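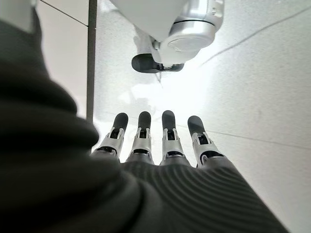
# The Sayegh Street workroom, October 2022

We moved into the ground floor of the old Bellisik building after 14 years in the basement at Ploteven. The new room has better light and a door wide enough for a hand truck. 

**The walls.** Two coats of white over the old green. The second coat was needed near the window – the green kept showing through.

**The worktops.** Moved from Ploteven and cut down by 2 inches to fit the long wall.

**The storage.** We packed 34 boxes for the move and gave away almost half of what was in them. Small parts now go in the Zondon drawers, sorted by size. Paper records are still at Ploteven.

Shelving for the back wall is on order and should be up in November. More pictures will be added to this page then.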